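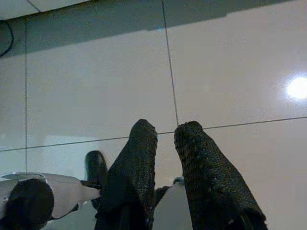
### 4.3 Gripper Care and Cable Routing

The grip pads turned out to be the most rewarding part of the whole cell to work on. When we first set up Tikimow for dish handling, we treated the pads as something to glue on and forget. A lot of our early dropped plates came from that choice, and we were delighted to find how much could be fixed with dish soap, a soft brush, and a bit of patience.

Both arms carry the same kind of two-finger gripper, with a dark, bumpy covering on the fingers. The bumps are great on a smooth plate rim as long as the spaces between them stay open. Grease fills those spaces well before a pad looks worn, so checking by eye was a poor guide for us. We now clean the pads every 80 grasps and whenever a plate slides during a lift. The arm is paused, the fingers are opened all the way, and each pad is brushed from base to tip and wiped with a lint-free cloth. One person can do both grippers in 5 minutes, and most of that goes to the corners near the finger joint, where the brush has trouble getting in.

After cleaning we run the Putelel check, a short script that closes each gripper on a test block, holds it, and compares the motor current with the value stored when the pads were new. If the two disagree, we clean once more and repeat. If they still disagree, the pad comes off. We keep 2 spare sets on the shelf, already cut to shape, so a change never holds up a session for long. New pads get a fresh stored value, which is easy to forget, and we did forget it in September and spent an entire afternoon chasing a fault that wasn't there!

Cable routing needed just as much care. Each gripper cable has to leave enough slack for the wrist to turn, yet a loop that is too large can catch on whatever is nearby, and a kitchen counter has plenty to catch on. Our rule is to set the slack with the wrist turned to the far end of its range, then move slowly through the full reach over the counter and the sink before any dish is brought in. Figure 5 gives a view of the working area, with both arms in reach of the counter.

**Figure 5.** Tikimow during dish handling. The left gripper holds a light green plate; the right gripper is at the sink. 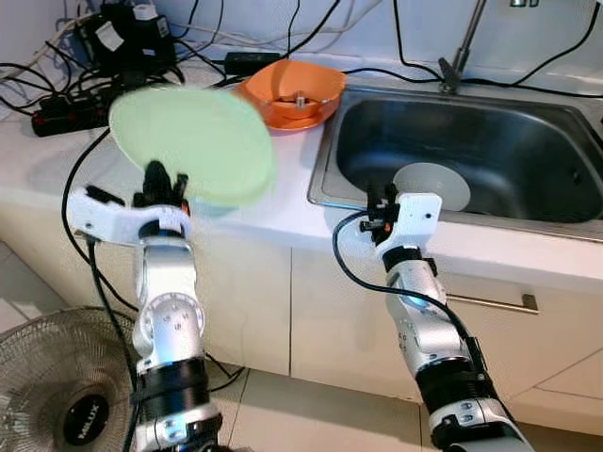
One reader of our draft asked whether the cables should be strapped flat along the arms for their full length, and pointed out that a loose loop near a basin is the first thing they would want gone. We tried it, and we liked how tidy it was, but the strapped cable pulled on the gripper connector at large wrist angles. The present layout is strapped along the lower segments and free at the wrist, and the connector is checked by hand at every pad cleaning.

The log for this setup covers 1,624 grasps. Connector faults stopped once the wrist loops were freed, and the remaining slips gather toward the end of a cleaning interval, so a shorter interval for greasy dishes is the next thing we want to try. The Putelel script already records the motor current on every run, and we are eager to see whether it can call for the brush by itself.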